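Keeping a White Work Table White

I've had a white table in my sewing-and-everything-else corner for four years now, and people who come over always ask how I keep it from looking like the floor of a bus. Fair question! I cut fabric on it, I wrap presents on it, I eat far too many sandwiches at it. So I finally sat down and wrote out what I do.

Start dry, every time

My biggest mistake in the early days was grabbing a wet cloth first. Crumbs and dust turn into gray paste and then you're pushing paste around for ten minutes. Now I go over the whole thing with a dry microfiber cloth, always toward me, and catch the mess in my other hand (or in my lap, if I'm wearing the apron).

Then I get down low and look across the top with the lamp on. On white, one little dark speck is enough to catch your eye from the doorway, and once you've seen it you can't stop seeing it. I pick those up with a bit of tape wrapped around my finger, sticky side out. Same for threads. Threads are the worst, they cling to whatever you're cleaning with and come right back.
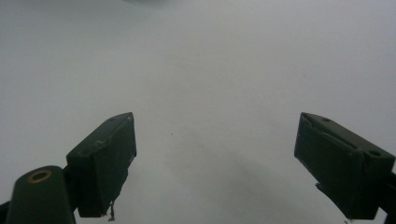
The wet wipe, and what goes in the water

Warm water, one small squirt of dish soap, that's all. I used to buy a spray for this and I don't miss it. Wring the cloth until it stops dripping, wipe in long strokes, then go over it again with plain water. If you skip the plain water you get a film, and the film grabs every pencil smudge for the next week. Dry it with an old pillowcase. I have a stack of them, soft as anything — better than any towel I own.

For pencil and pen marks I use a dab of plain white toothpaste on a damp corner of the cloth and rub gently. Try it on a spot near the back first, because some finishes go shiny if you rub too hard.

Drawers that squeak, zippers that stick

My neighbor Gönül Kozan got me started on keeping a lump of wax or a leftover bit of soap within reach of the table. She used to do alterations and she rubs one or the other on everything. Sticky zipper? Run it up and down the teeth with the zipper closed, wipe off the crumbs, then open and close it a few times. Wooden drawer that fights you? Pull it out and rub the runners. A screw going into hard wood gets a quick swipe across the threads too.

Hard, dried-out soap works better for me than a fresh bar, which goes on too thick. I let the ends sit on a saucer for 28 days or so before — well, I say 28, I write it on the calendar and then forget until 30. It isn't baking. Either is fine.

Do wipe the table afterward, though. Waxy crumbs on a white top get flattened under your elbow and then they pick up every bit of lint in the house.
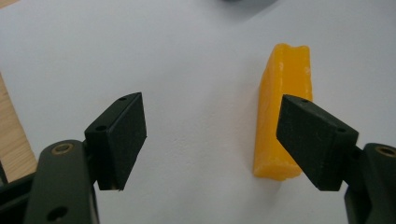
Yellow block on the white tabletop, soft wax or soap by the look of it.

If wax does get smeared, let it harden, push it up with the edge of an old plastic card, and finish with the warm soapy cloth. No knives! I have a scratch from May that I still look at every morning.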